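Print this thread | E-mail this thread to a friend

Sorting out a box of cables -- coil, fold or bag?

Posted by tealtray, 5 November 2018

I have been given the job of going through all the spare leads at work. They have lived in one big box since we moved from the old unit at Wunddale and nobody has touched them except to pull one out and drag three others with it. Network leads mostly, a few power and screen leads, and some I can't name.

I've made a start on the big table. So far the only rule is that whatever is in the plastic bin hasn't been decided on yet. 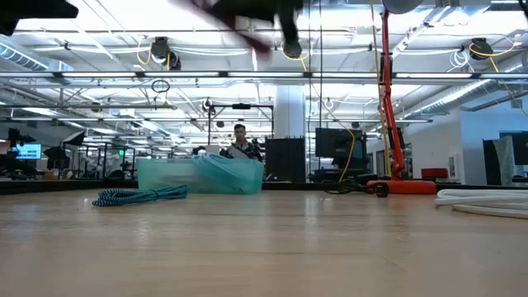 The bin, with a light blue one in it. Braided cord next to it has a tie on already.

What I want to know before I go further is how other people store theirs. I can coil everything, or fold the short ones flat and put a tie round the middle, or put each one in its own bag. I have a drawer unit and one shelf. Budget is 20 pounds, which I would like not to spend.

Posted by Bokenov

Coil the long ones, fold the short ones. Patch leads under a metre never sit well in a coil because there isn't enough length to go round more than a couple of times. Fold them to about the length of your hand and tie once.

Don't bag them. I did a whole cupboard that way and ended up with 400 little bags sliding over each other every time the door opened.

Posted by marrowfat

Disagree about the bags. A clear bag keeps the plug clips from catching on everything, and that is what makes a tangle in the first place. You can also put a slip of paper in with the length written on it. We get ours in packs of 1,000 and they cost next to nothing.

I would agree they need to stand upright in a box, like files. If you lay them down they slide.

Posted by Wendt

Before any of this, throw some out. If you have more of one kind than you have sockets to put them in, you are storing rubbish neatly. I went through ours in March and kept less than half.

Also test them. There is no sense in folding up a dead lead.

Posted by Bokenov

Testing every lead is a day's work. I would test the ones that look bad at the plug end and leave the rest.

Posted by Wendt

A cheap tester takes a few seconds a lead. It's a day's work when you find a dead one behind a desk and don't know it's dead.

Posted by tealtray

Thanks all. I have put some of them out on the table so I can see what I've got. Dark red, grey and teal patch leads are folded short the way Bokenov says. The others are coiled -- light blue, white and a sort of off-white beige. 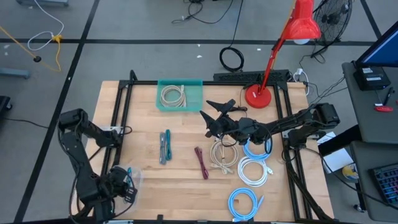
Folded ones to the left, coils to the right. Beige one in the tray.

The folded ones take up a lot less room, I'll say that. The coils are harder. The one in the middle keeps its plugs on the outside whatever I do and I don't like the look of it going in a drawer.

I have clear bags here as well so I may try marrowfat's way with a few and see.

Posted by marrowfat

For the middle one, start the coil from one plug, stop a hand's width short of the other end, and take that last bit round the coil twice before you tie it. Both plugs then end up together.

Posted by Karthikeyan Alva

Please don't wrap the end tightly round the coil. It puts a sharp bend right behind the plug and that is where they fail. I used to repair leads for a living and more than 400 of the ones I cut open had gone in that exact place. A loose coil with a soft tie is all it needs. Same goes for folding, by the way. Keep the bends round and don't crease them.

Posted by marrowfat

I said round it, I didn't say tight. Mine have been done that way for years with no trouble.

Posted by Bokenov

Network leads are not that delicate. Folding is fine for something that sits in a drawer.

Posted by Karthikeyan Alva

Fine if it is folded once and left. These will be taken out and put back, I assume.

Posted by tealtray

They will, yes, mainly the short ones. I'll keep the folds loose. What are people using for ties? I have some thin wire ones and they dig in.

Posted by Wendt

Hook and loop, off a roll. Cut them yourself. The Plostuletti roll is wide enough that it doesn't mark the cable. Bin the wire ones.

Posted by marrowfat

Old hair bands do just as well for the small ones.

Posted by tealtray

Ordered a roll. It leaves me enough for a box to stand the folded ones up in. Does anybody split theirs by colour, or only by length?

Posted by Bokenov

Length. The colours stop meaning anything the first time someone is in a hurry.

Print this thread | E-mail this thread to a friend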